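Prarkside Learning Center
Facilities News

The shared worktable in the Sestdale Room has been re-covered in cardboard and marked into squares with dark blue tape. Members are asked to keep small items, including markers, within a single square and to leave the tape in place. 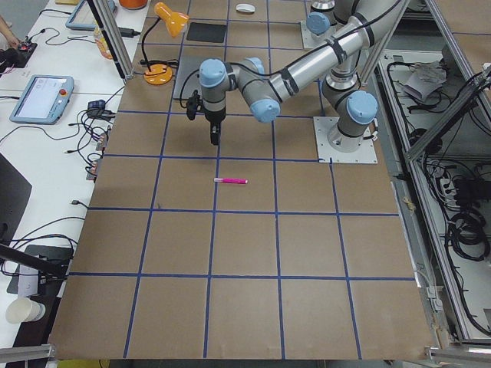 Replacement cardboard and tape are stored in Cabinet 14. The covering was last renewed in December. Requests for desk lamps or additional mouse pads should be sent to Yulan Song, Facilities Office, extension 971, by 8th April.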